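Sekholm Folding Shelf and Side Table Guide
Section 5: Putting the side table together
12/03/2024 | By Shinji Kawaguchi

The Grasbridge leaflet in the box claims "no tools, five minutes." I have my doubts about both. Leave yourself a free evening and keep a rubber mallet within reach.

1. Lay out the parts on a cloth or an old towel. Plastic scratches more easily than the box admits.

2. Check the bag against the parts list. The list shows 13 pieces, counting the spare foot caps. If yours is short, call before you start. Ebrahimi, the parts supplier, wants to hear from you within 70 days.

3. Turn the top over, ribs up. Start each leg by hand, straight into its socket. If it binds in the first turn, back it out and try again.

CAUTION: Do not force a crooked leg. A stripped socket is not covered, whatever the salesperson told you. 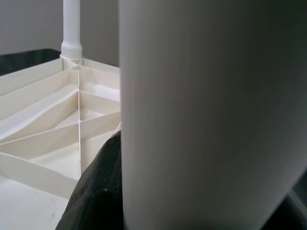
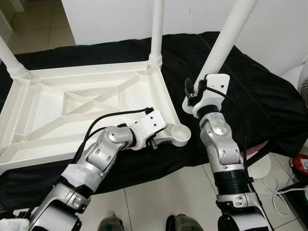

4. Tighten each leg a little at a time, going from corner to corner. The leaflet says "until it clicks." I have never heard a click. Stop when the leg is snug and doesn't wobble.

5. Push on the foot caps, then set the table upright on a level floor. Press down on each corner.

NOTE: A slight rock is usually the floor. Move the table before you blame the legs.

6. Load it lightly for the first day. The carton says 200 pounds. I would not sit on it, and I would not let anyone else sit on it either.

The Vavevus "leveling kit" sold as an add-on is a set of felt pads. Folded cardboard does the same job until you find felt at the hardware store. Check the legs again in January, when dry indoor air seems to loosen everything in my house.

Shares: 13 | Comments: 5
Contact | Copyright Sekholm Guides | Back to top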